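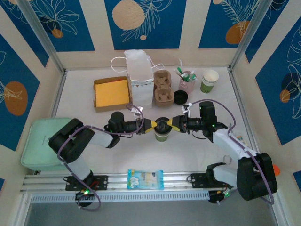

About us

Skirkholm Takeaway Supplies. Cups, lids, carriers, bags, straws. Everything that goes over the counter with a drink in it or round it. We sell to cafes, kiosks, farm shops, church halls, the odd wedding van.

Small firm, one unit, the old net store on the Lanau road. Eleven of us in summer, 8 in winter. Come in through the side door, the front one sticks.

How it started

With a coffee kiosk on Balport harbour. Ours. We kept running out of lids, and the only people who would deliver wanted us to take a pallet at a time. Where do you put a pallet of lids in a kiosk? So we bought one anyway and split it with the chip shop and the ferry cafe. Then they wanted bags. Then somebody wanted carriers. The kiosk went in the end, the lids stayed.

What we stock

Paper cups, plain or two-tone. The green with the cream band is our best seller by a long way and we try never to be out of it. Small logo printed on the side if you want one — send us the artwork and we'll tell you if it will come out too fine.

Lids, black or white. Please check the size on the bottom of your cup before you order, not the size you think it is. Most of our returns are lids.

Moulded pulp carriers, four-cup. Brown. They stack well and they don't mind a car seat. Two-cup ones come and go, ring first.

White paper bags with string handles. Flat handles too but hardly anyone asks.

Paper straws, striped or plain. Green and white usually in, other colours to order.

Cardboard boxes in a few sizes, and coloured sheet to line them with. Yellow is popular for cakes.

How we sell

Sleeves of 100, or by the case. Mix what you like in a case, we don't charge for splitting. Minimum order is 2 sleeves of anything. Local drops are free, further out goes by carrier and we pass on what they charge us, no more.

Samples: yes. Tell us what you serve and we'll put a set together, a cup with its lid on, a carrier, a bag, a couple of straws. Fill the cup, put it in the carrier, drive it round the block. Better to find out with one then with a whole case.

The Nnaji range

Heavier cup, for soup and porridge. We took it on in January after a lot of asking from the farm shops. Takes the same black lid as our larger coffee cup so you only need the one box under the counter. Price list on request, it hasnt made it onto the site yet.

Visiting

Trade counter open mornings. Park by the wall please, the lorry needs the yard. If you want to look at things side by side say so when you ring and we'll get a table cleared and set it all out for you.

Closed 17th June for stocktake. Orders placed that day go out the next morning.

Cafes opening for the first time — come and talk to us before you buy anything. Bring your cup sizes if you know them.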